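Durklow desktop arm: gripper lets go partway through the lift
Opened Monday, August 29, 2022
Status: fixed, watching
Priority: 3

What happens: the arm closes on the cube, starts up, and somewhere in the lift the gripper servo goes limp for a moment. The cube falls, the arm finishes its move with nothing in the jaws and reports success. Same thing on the Bridar test script and on our own pick routine, so I'm ruling out the script. No error in the log, just a gap of 49 ms with no reply from servo 4.

I love a fault like this one – it repeats nicely and you can poke at it all day!

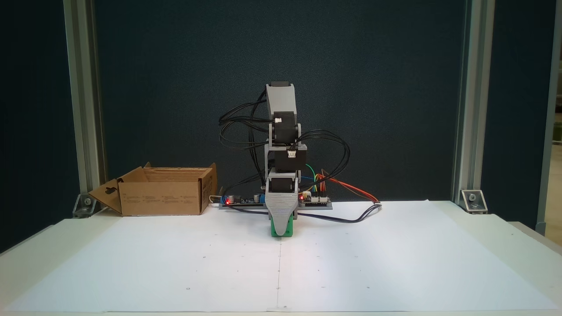
Does it still drop the cube if the arm moves slowly?
Far less often. At quarter speed it held through a whole morning, and at full speed it let go before the first coffee was finished.

Update 1: Swapped the gripper servo for a spare. Same drop, same gap. Put the old one back.

Update 2: Now we're getting somewhere. I logged the supply voltage during the lift and there's a lovely deep dip right when the shoulder and elbow start together. Servo 4 is last on the chain, so it browns out first and resets with torque off.
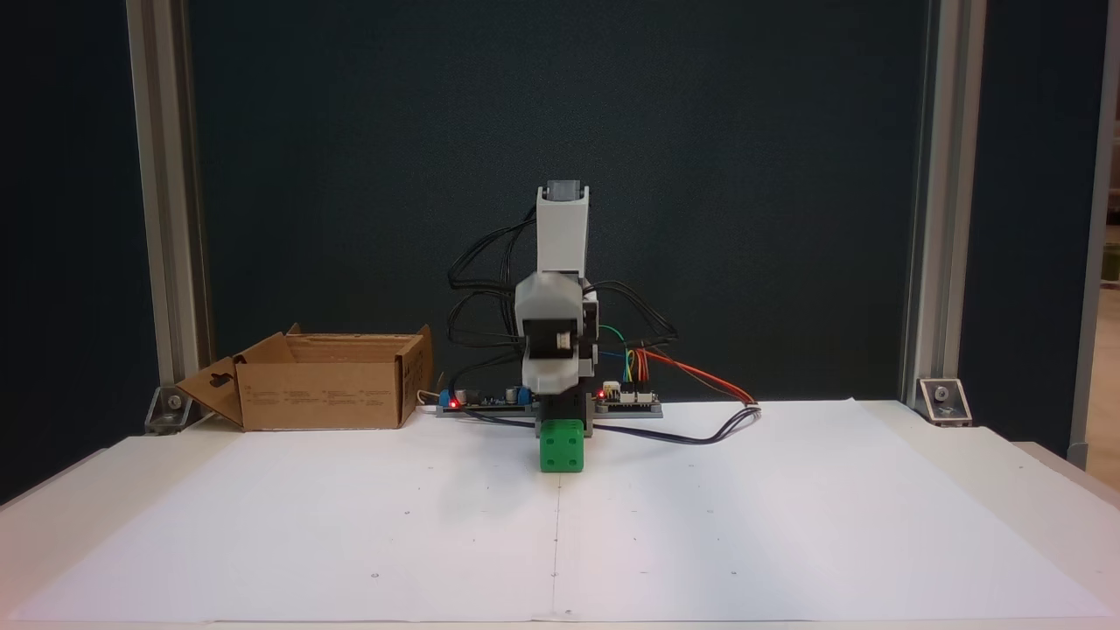

The dip goes away almost completely if the two joints start one after the other, so I added a short delay in the Perent config and set the acceleration limit to 4000. I also swapped the power lead for a shorter, thicker one. Full speed again, and the cube stayed put all afternoon. So happy with that.

Still to do: make the routine check the gripper position before it reports success. A dropped part should never log as a good pick. Until that's in, please keep hands clear during lifts – after a reset the gripper can snap shut when torque comes back.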